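4. The student project: unpacking the shopping

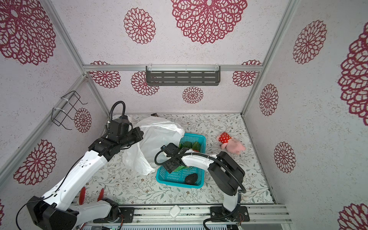
What did we ask the students to make the robots do? Take groceries out of a bag and put them into a basket, using two arms, without a person stepping in to help.

The task was chosen by vote in the first week, on the grounds that everybody in the group had done it before and considered it beneath them. By December most had revised this view. A carrier bag has no fixed shape, gives way when pushed, sticks to whatever is pulled out of it, and looks different every time it is put down. A child of four manages it while talking about something else. Our students, who are cleverer than that and had two arms at their disposal, spent the better part of a term on it.

4.1 Setting and participants

The course, known on the timetable as Applied Manipulation and among students as Shopping, was run at the Hundelura campus as an optional module for final-year undergraduates. The students worked in 3 teams, named Skallau, Jilura and Ndlovu after the rooms in which they first met. None of the names was meant to survive beyond the second week. All three are now in the code, in the folder structure and in this paper.

All teams shared one workcell. Figure 4 shows it with a run in progress: two arms fixed to a common rail, the plastic bag towards the left, the turquoise basket in the middle of the mat with an avocado and some green items in it. The left gripper is pressed against the bag while the right one is over the basket, a division of labour we refer to below as hold-and-place. The white panels with their large dark red flowers, and the vine-patterned mat underneath, are part of the task. A policy that works only against a plain grey background will be of little use in anybody's kitchen, and several of our students live in kitchens with far louder wallpaper.

Figure 4. The shared workcell during a bag-to-basket run.

4.2 What the students were given

Each team received the same starting code, a booking sheet for the cell, and a two-page brief. The brief defined a run as complete when every grocery item was in the basket and the bag was not. The second condition was added after a pilot in which Team Jilura's arms delivered the avocado, the bag and everything else in it to the basket in a single confident movement. The team argued for full marks. We still think it was a reasonable argument, and we closed the gap the same afternoon.

Demonstrations were recorded by the students themselves, guiding the arms by hand control from outside the enclosure. They were told to work at a comfortable pace and to keep failed attempts, labelled as such. The first instruction was followed. The second was followed by Team Ndlovu, who labelled their failures with great care and at some length, and more loosely by the others, whose early data suggest a success rate that nobody present can remember.

After we had asked for the missing failures politely, and then again with reference to the marking scheme, the pooled set came to 1248 demonstrations. Of these, 408 were marked as failures by the team that recorded them. We kept both kinds. The failures were used to train a simple check that stops a run when the bag has been dragged off the mat.

4.3 Three ways of holding a bag

The teams were free to choose their own method, and parted company almost at once over what the left arm was for.

Team Skallau treated the bag as an obstacle. Their left arm pinned it down at the nearest fold and stayed there while the right arm went in for the contents. This was dull to watch and dependable. Its weak point was the opening: if the bag was pinned with its mouth closed, the right arm would spend the rest of the run feeling along the outside of it, like someone looking for a light switch in a hotel room.

Team Jilura treated the bag as a tool. Their left arm lifted it by a lower corner and let the contents slide out, after which the right arm tidied up. On good days it was the fastest of the lot. On bad days the avocado rolled. An avocado is an awkward object for this purpose, being too heavy to stay where it is dropped and too smooth to be picked up in a hurry, and the team's logbook has a good deal to say about it that we have not reproduced.

Team Ndlovu tried to decide between the two in each run, using a small classifier that looked at the bag before either arm moved. It had the advantage of being right more often than either fixed method and the disadvantage of thinking about it. In the first version the pause was long enough for visitors to ask whether the robot had been switched on. In the second the team had the left arm make a slow approach towards the bag while the classifier ran, which made no difference to the results and a great difference to the visitors.

4.4 Distractors

Household surfaces are rarely clear, and the brief allowed any team to place objects in the cell that were not to be touched. The pink plush pig in the spotted red garment, on the mat to the right of the basket in Figure 4, was put forward by Team Skallau as a distractor for the other two. It proved a strong one. Early policies from both rival teams reached for it, and Team Jilura's put it in the basket often enough for the students to propose that it be reclassified as a grocery. The proposal was not adopted.

We report this in some detail as it bears on the data. Demonstrations recorded before the pig's arrival contained nothing soft or pink, and the policies trained on them seem to have taken the view that any compact object on the mat wanted collecting. Adding demonstrations with the pig present, and left alone, reduced the problem. Moving the pig to the other side of the basket brought part of it back. The students had by then attended two lectures on the difference between learning a rule and learning a layout, and it is our impression that the pig did more than both.

4.5 What the marking rewarded

A word on assessment, which shaped the work more than we intended. Marks were split between the final demonstration, the written report and the logbook. We had expected the final demonstration to dominate the students' attention, and it did, to the point where booking slots at six in the morning became a form of currency. The logbooks, by contrast, were plainly written up in batches. One records eleven sessions in the same pen, with the same coffee ring running through four of them.

Ghislain Pelletier, who supervised the cell, suggested halfway through the term that teams should swap logbooks and try to repeat one another's best run using only what was written down. The exercise was unpopular and very useful. Team Skallau could not get Jilura's lift to work at all until it emerged that the bag was always smoothed flat by hand before each attempt, a step the authors of the method had not thought worth mentioning. Team Jilura, in turn, found that Skallau's dependable pin relied on the bag being set down at the same angle every time. Entries became longer after that. They also became ruder, though we did not mark for tone.

4.6 Limits

The work described here used one cell, one basket and a small stock of shopping. All the bags were of thin plastic; paper was tried once, noisily, and left for a later year. The students knew the cell well by the end and had learned, without quite meaning to, to set out the items in ways that suited their own method. For the evaluation in Section 5 the items were therefore set out by someone from outside the module, working from a shuffled list and instructed not to be kind.

The archive from the module holds 3809 files, including the labelled failures, the three sets of trained weights and the logbooks in scanned form. Team Jilura's folder also contains a short document arguing the case for the bag in the basket. It is well written, and we have left it in.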